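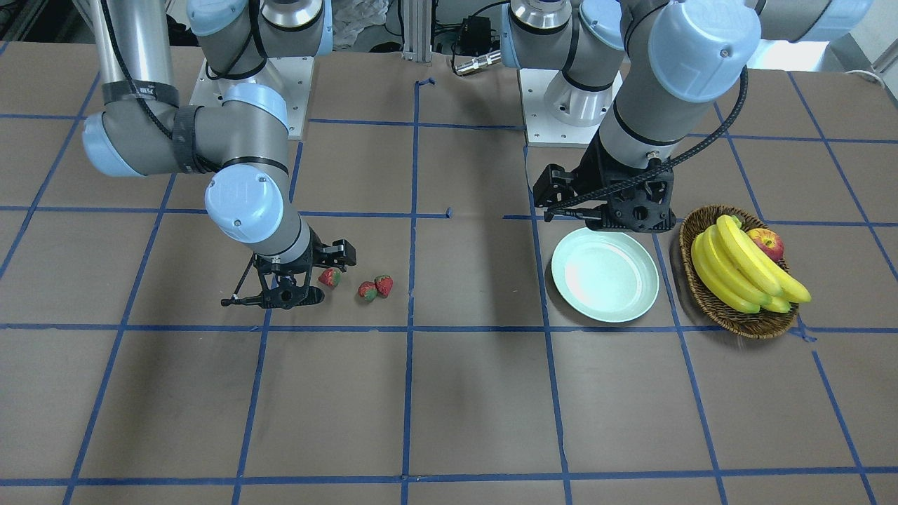 Can I put fruit on the table cover without a plate under it?
Whole fruit with dry skin can lie directly on the cover. Cut fruit and very ripe berries should go on a plate, because the juice gets into the surface and under the tape.

Section 5. Marking the table and setting out fruit

The steps below are for the Plunden table cover. For the Narklow cover please read section 2 first, as its surface is more smooth and needs another tape.

5.1 Preparing the surface

1. Wipe the cover with a cloth that is only a little damp. Let it dry completely.
2. Press the cover flat with both hands, from the middle to the outside. If there is an air bubble, lift the nearest side and press again.
3. Do not use oil or polish. Tape does not hold on it.

5.2 Laying the tape

4. Use blue painter's tape. Start with the line nearest to you and continue to the back.
5. Lay all lines in one direction first, then cross them with the others. Do not stretch the tape - stretched tape becomes short again and the ends come up.
6. Rub each crossing with your thumb.
7. Cut the ends with scissors.

Caution: Never cut the tape with a knife on the cover. The mark of the blade can not be repaired.

Note: The cells do not need to be perfectly equal. Small differences make no problem for setting out.

5.3 Setting out the fruit

8. Wash the fruit and dry it with kitchen paper. Strawberries should keep their green leaves, so please do not pull them off before washing.
9. Put small fruit inside a cell, not on the tape. Berries may touch each other, but do not pile them.
10. Put the plate and the basket down last. Check that they stand flat and do not rock on a tape crossing.
11. Turn soft fruit over one time and look at the side below. If it is wet, take it away and wipe the place immediately.

Caution: Strawberry juice leaves a stain when it dries. Use cold water only. Hot water makes the stain stay.

5.4 After use

12. Take away the fruit first, then the plate and the basket.
13. Leave the tape if it is clean and flat. If an end is loose, change the whole strip - a short piece on top will catch the cloth when you wipe.
14. Pull old tape slowly, at a low angle to the table.
15. Throw away fruit that is pressed or open. Other fruit can go back to the refrigerator.

Spare covers and tape are ordered under number 123 in the Festham parts list. Text of this section: Yuxi Kang. Checked by Junhao Liao, 2022-02-07.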